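4. The build in the shared workshop

4.1 Why we built one

The published claim for the Tivum hand-held gripper is that anyone with a printer, a soldering iron and a free weekend can build one, carry it into an ordinary room, and come home with demonstrations good enough to train a policy. We had doubts about each part of that sentence. The earlier reports we found came from labs with a machine shop down the hall, and the word "home" in them seems to mean a kitchen set up inside the lab. We decided to do the build at Povstead, a members' workshop where two of us pay dues, using the tools any member can use and buying nothing that the parts list did not ask for.

Myrtle Escobedo did most of the printing and all of the wiring. Rhys Pryor had never built anything of the kind and was asked to follow the instructions as written, saying out loud where he got stuck. Imani Urio kept the log. Faith Mussa joined in August, when the first body had already been thrown away.

4.2 The body and the finger pads

The body is one large printed shell with a smooth top face. The instructions call it a single print. On the workshop's larger printer it took 32 hours, and the first attempt lifted off the bed overnight. A member who needed the machine had by then been waiting since the day before, and we spent some goodwill there that does not appear in anyone's cost table. The second attempt held. We sanded it by hand, longer than we had meant to, and left it unpainted.

The finger pads gave us more trouble than the shell. The design file has a wide, rounded rubber pad with a notch that narrows toward the middle, and a separate textured insert that sits in the narrow part. Whether the insert does anything is an open question to us. The designers say it helps with thin objects. We tried the pads with and without it on a folded dish towel and on a paper cup, and the two of us doing the grasping could not agree on which was better. We kept the insert because taking it out left a hollow that collected lint.

We also want to record that the file for the left pad and the file for the right pad are mirror images in name only. One is slightly deeper. Pryor found this after gluing both. He wrote to the address given in the repository and got no reply, and we have left the difference in.

4.3 Camera, marker and base unit

The camera mount is the part of the design we have least to complain about. It went on with four screws, and the view takes in the top of the gripper, the pad, and a very wide slice of whatever is in the room. The width is the selling point. It is also where our skepticism starts again, and we come back to it in 4.5.

The tracking depends on printed square markers. The build notes say that any office printer will do. Ours did, once Escobedo had found that the print dialog was quietly scaling the page to fit. A marker that comes out a little small looks perfectly fine on the table and puts the gripper in the wrong place. She caught it with a ruler. We would ask the authors of every guide of this sort to put the edge length in the guide, in print, next to the drawing – at present it has to be dug out of a settings file.

The marker goes on a plain white card, standing up. On a bare table the card fell over whenever someone walked past with any purpose, and for the first sessions a good part of the log is simply Urio writing "card down." Later we gave it a heavier foot.

4.4 What we recorded

The task was dull on purpose: pick up a piece of cloth from a table, move it, set it down. We collected 40 demonstrations in a session when things went well. The guide promises far more than that. Its figure of 2,000 demonstrations is presented as something a small group can reach without strain, and we do not see how, unless the group does nothing else and has the room to itself. A shared space has chairs in it, coats, boxes, people going by. We made no effort to clear any of it away, which was the point of going there.

Of the first 40 demonstrations, 21 survived the automatic filter. The filter rejects a recording when tracking drops out for too long. It does not say why tracking dropped out, and so we watched the rejected ones by eye. In most of them the marker had left the view or was turned too far to be read. In a few we could find nothing wrong at all. We ran those again through the same software on a second computer and two of them passed. No setting had been changed. We mention this because pass rates are quoted in this literature as if they were a property of the hardware.

4.5 What the camera takes in

A wide lens on a hand-held tool sees a great deal that has nothing to do with the task. Figure 4 is a fair case. The pad is in its place, and the marker and the cloth are both in view behind it, so by the standards of the guide it is a usable view. The same view holds a large bank of bright glass, stacked cardboard boxes, a trash bin, a rack of jackets and coats, and several people, one of them leaning in close at the upper right. The straight bars of the windows come out bent.

The usual answer is that all this is good for the policy, which will learn to ignore what does not matter. Perhaps so. We have not seen it shown for a data set as small as one workshop can produce, and it seems just as likely to us that a policy trained on such views will pick up on the windows. Glass that bright changes with the hour. Zabala (Montserrat Zabala, who read our draft and disagreed with much of it) argues that this is exactly the kind of variety the lab sets lack. We accept that the variety is there. Our complaint is that with this little data nothing tells the learner which part of it is variety and which part is the job.

There is also the matter of faces. A close face in a wide view has to be blurred before anything can be shared, and the blurring step is missing from both the Tivum guide and the older Pasichnyk notes it borrows from. We blurred as we went. It cost Mussa several evenings, and those evenings belong in the price of the method.

Figure 4. View from the camera on the hand-held gripper. The gripper body and its dark finger pad are at the bottom, with the gray robotic unit, the upright printed marker and a pile of white cloth beyond.

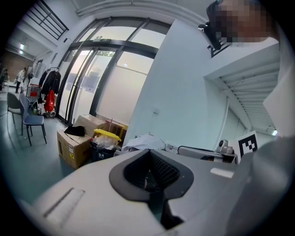

The remaining cost is space. A gripper that fits in a backpack is advertised as portable, and the gripper is. The table, the marker with its foot, the base unit and a second person to keep the log are less so, and we stopped moving the setup between rooms after the third session. Every result in the next section therefore comes from one room. We had planned on three. Readers who want to know how the build behaves in a real home will have to wait for someone with more patience than us, or a larger car.

The parts list, with our corrections to the pad files and the marker size, was last revised on 8 February 2025. We priced it as ordinary buyers, without the Plenix discount that the original authors mention in a footnote, and we have included the failed shell in the total.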